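Notes from the Rønning building: what to do with a tangled, tarnished, half-forgotten jewelry drawer

Most households have one. It might be a biscuit tin, a sock drawer or the zip pocket of a suitcase that went on one trip and never got unpacked properly. Inside are chains knotted together, single earrings, a watch with a dead battery, and something from a grandmother that nobody wears but nobody will part with either. Every November the repair table at our swap evening fills up with these things, and every November the same questions come up. We have put the answers in one place so that people can read them before they come.

Start with sorting. Put everything out on a cloth, preferably one with a bit of grip to it, because beads roll and small posts bounce. Make a pile for things you wear, a pile for things you would wear if they were fixed, and a pile for the rest. Do not try to clean anything at this stage. Cleaning before sorting means you spend half an hour polishing a bracelet that you were going to give away.

Knots come next. Fine chains come apart more easily if you open the clasp first and lay the chain flat. Two sewing needles work better than fingernails. Push the points into the middle of the knot and pull them gently apart, and keep doing it from different sides. A drop of baby oil helps on plain metal chains, and it washes off afterward with a little dish soap. Keep oil away from pearls, silk cord and anything glued. If a chain has been knotted for years, it may have a kink in it that stays after the knot is gone. A kinked link is weak, and it is worth asking someone to look at it before you hang a heavy pendant there.

Tarnish worries people more than it should. Silver goes dark in air, and faster in a bathroom or near a gas stove. A soft cotton cloth and some patience will bring back most of it. Kjell Sæther, who has run the repair table for 11 years, uses warm water, a drop of mild soap and a baby's toothbrush on nearly everything that has no stones in it. He does not like dips. They work fast, but they take the dark color out of the low parts of a pattern along with the rest, and old pieces can end up looking flat and gray. He likes toothpaste even less. It scratches.

Plated pieces need a lighter hand. The layer on top is thin, and rubbing takes it off. If you see a yellowish or pinkish color coming through at the edges, stop. You can have a piece plated again, but for most costume jewelry it costs more than the piece did. Some people like the worn look and leave it alone.

Pearls should be wiped with a damp cloth and left to dry flat. Never hang a wet string of pearls, as the thread stretches. Opals and turquoise should not be soaked. Amber scratches easily and should be stored by itself. Glass beads will put up with almost anything except being dropped on tile.

We are often asked whether a piece is worth anything. We can't tell you that. We can tell you what the marks usually mean, and we have a loupe you can borrow, but the swap evening is not a valuation and none of us is trained for it. If you think you have something valuable, take it to a jeweler who will look at it in front of you, and ask what the charge is before you hand it over. Get a second opinion if you are planning to sell.

A few words on repairs. The table can take on open jump rings, missing earring hooks, broken clasps and simple restringing. We keep a stock of hooks and clasps in silver color and gold color, and there is a jar for coins next to them. Last season 379 pieces went across the table, and most of them were clasps. We do not solder, we do not resize rings and we do not reset stones. Prongs that catch on a sweater need a professional, and soon, before the stone is gone. Watches are a matter of luck. If the back comes off with an ordinary case knife and the battery is a common size, we can usually do it while you wait. Please don't bring diving watches.

Single earrings get their own box at the swap. People take them for brooches, for zipper pulls, for decorating a picture frame, and now and then someone finds a near match for one they lost. Broken necklaces go in the bead tray. The tray is free for anyone to dig through, and the children's corner uses what is left. Please do not put anything in it with sharp wire ends.

For swapping, the rule is the same as for clothes. You bring up to 11 pieces, you get a ticket for each, and you can use the tickets on anything on the tables. Pieces do not have to match in value, and we don't keep track of who brought what. If you would be upset to see something leave with a stranger, leave it at home. We had a misunderstanding over a locket two seasons ago and would like to avoid another. Check lockets for photographs, by the way. We have a small envelope of them in the office and would like to return them.

Storage is the last thing, and the one that saves the most work. Chains should be kept fastened, and hung up or laid one to a bag. Small resealable bags with the air pressed out slow the tarnish down a good deal. An egg carton works for earrings. So does an ice cube tray, if the drawer is deep enough. Put a strip of paper in with anything that came from a relative and write down who it belonged to and who gave it to you. It takes a minute – and the person who opens the drawer after you will be glad of it.

Doors open at 3 in the afternoon at the Rønning building, ground floor, on the side facing Skamley Lane. The ramp is at the back. Repairs are first come, first served, and the table stops taking new pieces an hour before we close so that nothing has to stay overnight. The Mellow café next door will be selling soup and waffles until it runs out. If you can lend a hand with setting up, please come an hour early and ask for Kjell. We are short of good desk lamps this year. If you have one with a bendable neck that you could lend for the evening, put your name on the base and leave it at the office before the event.

We could also use small boxes with lids, clean cotton rags and any leftover beading thread. The office has no room for more hangers, thank you. 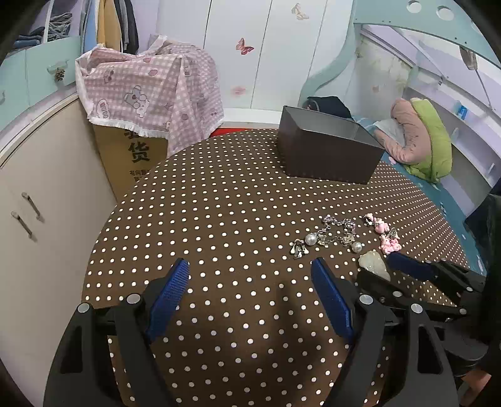 Jewelry out on the polka dot tablecloth.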